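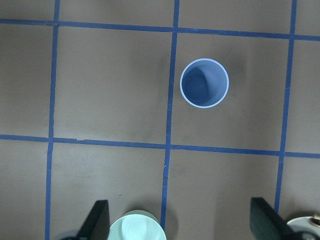 About Drumwood

Drumwood teaches people to put things back where they found them. There is slightly more to it than that, but the brochure took 9 drafts and kept coming out as that sentence.

Gearóid Daly started the school in a room over a shop in Egan, having spent years in other people's stockrooms looking for the good scissors. His method was a table, a roll of tape and a cup. Mark out the squares, give the cup a square, and see how long the arrangement survives a working day. The record is held by a dental surgery and we are not allowed to say which one.

We now run 3 courses, for offices, for kitchens and for families who are still speaking. All begin at the taped table. Blue tape shows up well on brown and peels off without an argument. Lines needn't be perfectly straight, and ours seldom are.

Courses are held in March and June. Bring your own mug, and tea is at eleven. The advanced course covers drawers, including the one with the batteries in it.

Bookings through the office at Egan. Please shut the door, it sticks.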